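Chapter 2

The Structure of a Tennis Tournament

Theano Christodoulou and Nidia Correa

Learning aims

After studying this chapter, readers should be able to explain how a knockout draw is made, describe the purpose of seeding, distinguish between the main ways in which a player may enter a tournament, and discuss how the order of play affects competitors, officials and spectators.

Opening remarks

A tennis tournament is often remembered for its final. The work of those who organise it, however, is concentrated in the days before the first ball is struck and in the opening rounds, when every court is in use and the number of matches is at its highest. Decisions taken at this stage shape all that follows. A draw that has been made carelessly cannot easily be put right once play has begun, and an order of play that takes no account of rest or daylight will cause difficulty for the remainder of the week.

The previous chapter considered the rules that govern a single match. The present chapter turns to the event as a whole. It deals chiefly with singles competition in the knockout form, which remains the most widely used. Round-robin and team events are treated in Chapter 10.

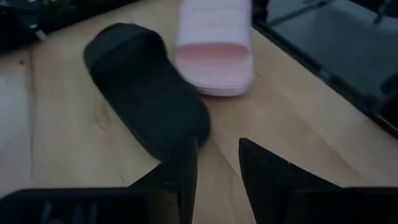 2.1 THE KNOCKOUT DRAW

In a knockout event, the loser of each match leaves the competition and the winner proceeds to the next round. The simplest case arises when the number of entrants is a power of two, such as 16, 32 or 64. Each round then halves the field exactly until two players remain.

Entries seldom arrive in such convenient numbers. Where the field falls short, the organiser uses byes. A bye allows a player to pass into the second round without playing a match in the first. The number of byes is found by subtracting the number of entrants from the next power of two. The Palomino Open, a regional event to which this book refers at several points, received 60 entries for its singles competition. The draw was therefore made on a sheet of 64 lines, and four byes were given.

Byes are normally awarded to the highest seeds, beginning with the first. All byes should be used up in the first round. An event in which a player is excused from a later round, other than through the withdrawal or default of an opponent, has been drawn incorrectly.

2.2 SEEDING

If every name were placed in the draw by lot, the two strongest players might meet in the first round. Seeding exists to prevent this. A limited number of entrants are ranked in order of strength and placed on set lines, so that they cannot meet until the later stages if results follow expectation.

The first seed is placed on the top line of the draw and the second on the bottom line. The third and fourth seeds are drawn by lot, one into each half. Further seeds are drawn in groups in the same manner. The remaining entrants are then drawn at random into the lines that are left.

The basis for seeding must be published before entries close. Most events rely on an official ranking list on a stated date. Some allow the referee to depart from that list, for example where a player has an outstanding record on the surface in question. Such discretion is open to challenge, and a referee who uses it should keep a written note of the grounds.

Early defeats of seeded players are a regular feature of the sport. They do not show that the seeding was at fault. A ranking reflects results over a long period, while a single match may turn on form, injury, weather or the style of a particular opponent. A seeded player may also lose the opening set against a lower-ranked opponent and recover to win. Students should be careful, when studying a completed draw, to separate the quality of the seeding from the outcome of individual matches. 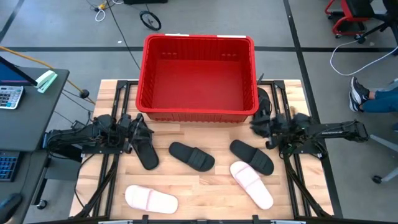 The order in which seeds fall nevertheless has practical results. When a leading player is beaten early, that section of the draw becomes open, and an unseeded player may reach the closing rounds without having faced a seed at all. The draw is not remade in these circumstances. Positions are fixed at the time of the draw and change only as the regulations on late withdrawal allow.

2.3 METHODS OF ENTRY

Players reach the main draw by one of several routes. Direct acceptance is given to those whose ranking is high enough when the entry list closes. Qualifiers earn their places in a separate competition, usually held immediately beforehand. Wild cards are places granted at the discretion of the organiser, often to promising local players or to those returning from injury. A lucky loser is a player beaten in qualifying who is later admitted to fill a vacancy.

The proportion of places given to each group varies. At the Clokine Indoor Championships, held each October, 14 places are set aside for qualifiers and wild cards together. The organisers have defended this figure as a means of keeping the event open to newer players. Its critics observe that it raises the ranking needed for direct acceptance. Both views are examined in the case study at the end of this chapter.

2.4 THE ORDER OF PLAY

Once the draw has been made, matches must be assigned to courts and times. The referee is responsible for this task and should publish the order of play on the evening before the matches concerned. Only the first match on each court is usually given a fixed starting time. Those that follow are listed in sequence, sometimes with a time before which they will not begin.

Several matters must be weighed. Players who finished late are entitled to adequate rest. Those who have also entered the doubles should not be asked to play again without a proper interval. Both halves of the draw should advance at a similar pace, so that neither finalist comes to the last match with an unfair advantage. Show courts are generally kept for matches likely to attract the largest crowds, although a fair referee will see that players of lower standing also appear there from time to time.

Rain is the most common cause of disruption at outdoor events. The referee at Fustine, a grass-court meeting, plans for each day on the assumption that around two hours may be lost. Where no time is lost, courts are released early for practice.

Terms introduced in this chapter

Bye; default; direct acceptance; draw; lucky loser; order of play; qualifier; seed; wild card.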